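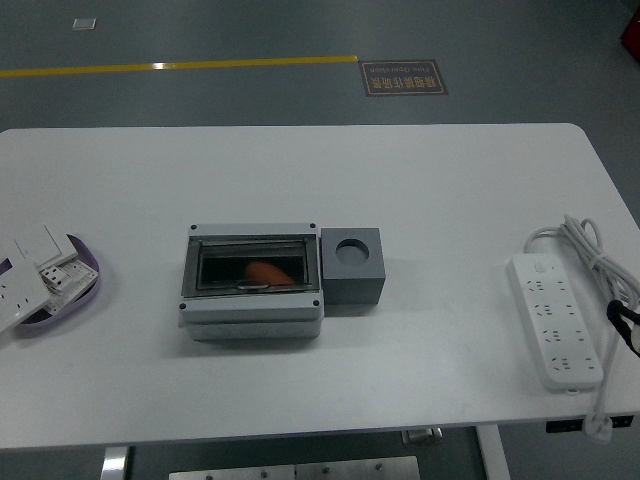
**How do I time a sit-down birthday dinner when guests arrive in two waves?** I'm hosting 19 people for my mother's birthday in August, and half of them are driving up from Plerkamance and can't get here before 7:30 p.m. The rest live close by and will show up at 6. My main table is the plain white rectangular one with the rounded corners, and I plan to use it for drinks and cold food while people wait, then put the real dinner out on folding tables in the yard. What I can't work out is how much to serve early. If I put out too much, the first group won't want dinner. If I put out too little, they'll be standing around hungry for 90 minutes, and several of them are in their seventies. The main course is braised chicken with rice and a green bean salad. I have one oven and a four-burner stove. I'd also like to know if a plain white top needs a tablecloth for something like this or if a runner is enough.

Posted by **Arnar Oddsson**

---

**Vasanthi Weerasinghe**

I've done this with my in-laws more than once. Treat the early part as its own small event with an end time and tell people about it. Put "drinks from 6, dinner at 8" on the invitation. People eat less at 6 if they know when dinner is.

For the early food, plan on two or three small bites per person for the first hour and bring it out in two rounds. Olives, cucumber slices with something salty, a bowl of nuts. Skip bread and cheese. Once there is a cheese board out, the early group will eat a full meal off it. Hold the second round until 7 or so and keep a third of it back for the people who drive in, who will be the hungriest ones there.

The chicken is a good choice. Make it the day before, chill it, and put it in a low oven at 6:45, covered. It can sit an extra half hour without harm if the drivers are late. Rice is the harder part. I'd cook it in two pots at 7:15 and leave the lids on. Dress the beans at the last minute or they go gray.

Make sure there are chairs near the drinks for the older guests – at least six. They won't ask for them.

On the cloth, I'd use a runner only. Put trays under anything that drips, like the water pitcher and the wine.

---

**lumine_patio**

just do a buffet. sit down for 19 with one oven is a lot of work

---

**Costello**

I agree with most of what Vasanthi wrote but I would not wait until 8. If the late group gets in at 7:30, give them 15 minutes to wash up and get a drink, then sit everybody down at 7:45. Older relatives who eat at 5:30 at home will be tired by 8, and you still have a cake to get through.

Also decide now what you'll do if the cars get stuck in traffic. We set a cutoff. If nobody has pulled in by 8:15, the first group eats and the second group gets plates from the oven.

I use a full cloth on mine, mostly so I can keep the cooler and the spare bottles under the table. A runner won't hide any of that. Wash it once before the party if it's new, to get the fold lines out.

---

**Arnar Oddsson**

Thanks, all. Going with 7:45 and the chicken made ahead. I called my cousin about the cutoff and she's fine with it. I'll get a full cloth, mainly for the cooler. Still thinking about whether to borrow a second rice pot or rent a big cooker.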